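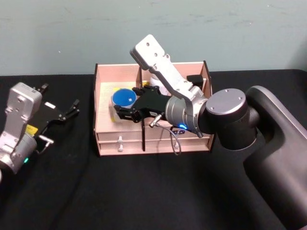
A December Afternoon at the Boveo Open Workshop
2015-12-22

I'd been meaning to get out to the Boveo building for ages, and last week I finally did it. They open the doors to the public one afternoon every December, and you get to wander through the workrooms, poke at things, and buy seconds at the end (more on those below, I did not behave myself).

Boveo makes desk organizers. Small ones, mostly, out of thin light plywood, the kind with an open top and dividers and a drawer or two underneath for the stuff you don't want to look at. They started in 2012 with one saw in the back of a former bakery in Murkinero, and they still have the bakery's tiled floor in the front room, which I loved.

You start in the cutting room. It smells amazing! Warm wood, a little bit like toast. The sheets come in flat and leave as a stack of sides, fronts and dividers, and the woman at the table let us try slotting a box together dry, no glue. I got mine backwards twice. The kid next to me, maybe eight, had hers done before I'd found the bottom.

Next door is finishing. They had the color samples all lined up on the sill, and my favorite by a mile is the pinkish-beige one — it's pale enough that you still see it's wood, but it looks so much softer than plain. I asked if it was paint and got a long and very happy answer about tinted oil. The plain ones outsell it, apparently. People have no taste.

The part I really came for was the filling room, where they show the organizers loaded up the way people use them. Black tabletop, blue-gray wall with some scuffs on it, and a box in the middle of the table with its compartments going. I'm a sucker for other people's storage. The little round tub with the bright blue lid and the white label is so much like the ones I keep screws in at home, the see-through-ish kind, and it was nice to see how one sits in the left side with the divider running front to back next to it. I had always assumed my tubs were too fat for a divided box. Now I'm rethinking my whole desk.

If you go, measure your containers first. I wish I had. The staff will happily tell you the inside width of each compartment, but that's no use if all you know about your own tubs is "sort of medium."

There was a guest table from Semaan, who make the felt drawer liners. They cut them while you wait, gray or mustard, and I bought two in mustard. Fisen had the table after that with labels and label holders, and a sign saying they'd brought over 1000 labels and wanted to go home with none. I did my part.

Then the seconds shelf. Everything was $5, mostly boxes with a chipped corner or a drawer that sticks. Mine has a drawer that sticks. I rubbed a candle stub along the runners when I got home and it's much better, though you still have to pull it straight.

Coffee was free, the cookies were gone by three, and parking is on the street behind the building. Go early if you want one of the pink ones, there were only a couple left on the shelf when I got there and I took the better one.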